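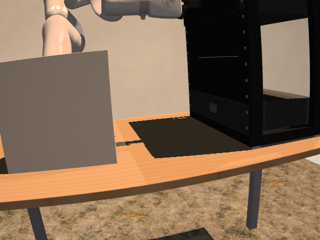
Camera viewpoint randomization for the cabinet task: how far do you push it?

Board: Simulation and sim-to-real

ssundqvist
I'm working on a policy that reaches for the rack cabinet in simulation, trained from RGB only. The method is plain viewpoint randomization. Each episode draws a new camera pose from a range, renders everything from there, and the policy never gets the pose as an input. The robot, table, cabinet and lighting stay the same.

With a narrow range (camera moves up to 14 degrees off the nominal view) the policy does well on held-out views inside the range and falls apart outside it. With a wide range it works from more places but it is worse at the nominal view than the narrow one. I trained both on 3000 episodes. The wide one got 98 successes out of 435 evaluation rollouts, and I was hoping for a lot more than that.

Has anyone here found a range that doesn't cost you the nominal view? Or is this just a matter of more data?

mwajuma_m
Which simulator, and are you rendering shadows?

ssundqvist
Flurkon, with shadows on. One hard light. The shadow from the cabinet takes up a good part of the table.

mwajuma_m
Then I would look at the shadow before I touched the camera range. We had something like this on our own bench. The cabinet is black, the gripper is dark, and at the point where the fingers get close to the cabinet the policy has almost no contrast to work with.

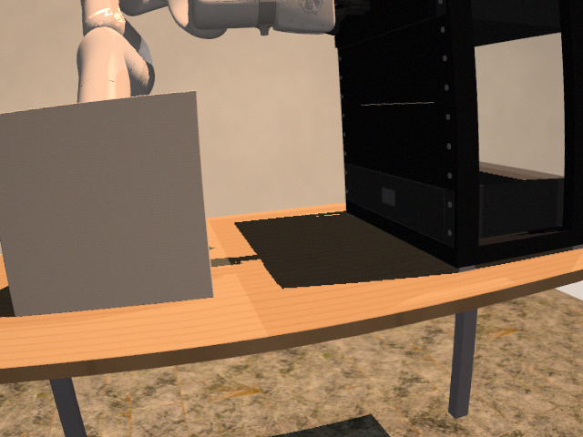 So it picks up on whatever else changes in the picture, and with one fixed light the shadow edge on the table is the strongest thing there. From the nominal view that edge is a good cue. Move the camera far enough and the same edge lands somewhere else in the image, and the policy has to learn it all over again for each region of the range. A wide range with fixed lighting spreads your data thin.

Try this: keep the wide camera range, add light direction randomization, and evaluate both with and without it. Don't change the episode count or you won't know what did it.

u_tveit
I don't agree that it's the shadow. 3000 episodes over a wide pose range is not much data for a policy without pose input. I'd expect the drop at the nominal view from that alone. You could have no shadows at all and still see it.

Also, is the policy seeing the gripper in every view? If part of your range puts the gripper above the top of the image, those episodes teach it very little about the last part of the reach. I would throw those poses out, or use two cameras.

ssundqvist
I don't filter on gripper visibility. Some of the low poses do lose it. I hadn't checked how many.

u_tveit
I'd start there. It's a one-line check against the projected position of the fingertips.

mwajuma_m
Agree on the check. I still think the light matters. Iltby, the small benchmark we use internally, has a split where only the light moves, and our policies did badly on it even with the camera fixed.

u_tveit
A light split tells you the policy is sensitive to light. It doesn't tell you why his wide range hurts the nominal view. Those are two separate results.

mwajuma_m
Fair. Then he should run both and keep them apart.

ygarba
A different thing to try, if you have the time. We render a fixed set of evaluation views and never sample from near them in training. One of ours is high up, looking down at the front of the cabinet. It's the one where all our policies used to fail, and it's the most useful view we have. The top of the cabinet shows up there, the front goes almost flat black, and the arm comes in from the lower right instead of along the top. 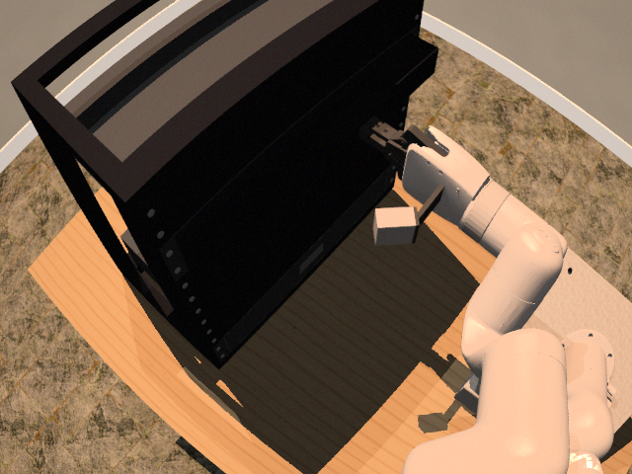
High view, arm at the right side of the cabinet.

If you only report an average over sampled views, a view like that disappears into the number. Report per view. When we did that, most of our failures were in two views and the rest were fine.

ssundqvist
I only have the average right now. I did save the camera pose for each rollout, so I can split it without running them again.

sverre_s
Question from someone who works on the real arm side. Why not just give it the camera pose? On a real cell you calibrate the camera anyway. We do it every morning with the Engström target and it takes a few minutes.

ssundqvist
The point of the project is to have it work when somebody bumps the camera. Pose input would need a recalibration after each bump.

sverre_s
OK, but then your range should look like bumps. Nobody bumps a camera from table height up to the ceiling. Small range around nominal, with a few larger ones mixed in.

ygarba
For deployment, yes. For finding out what the policy learned, I'd keep the wide set in evaluation.

ssundqvist
Update. I split the old rollouts by pose. The low poses where the gripper is out of the image are much worse than the others, so Ulla's point holds for at least part of it. I've filtered those out and started a new run with the same number of episodes. The run with the moving light is queued after it on the Monent cluster. Nothing to report on that one until July.

mwajuma_m
Please post the per-view table when you have it, including the nominal view on its own row.

u_tveit
And say how many poses the filter removed. If it was a large share of the range, you've also made the range narrower, and that could explain an improvement by itself.

ssundqvist
Will do both.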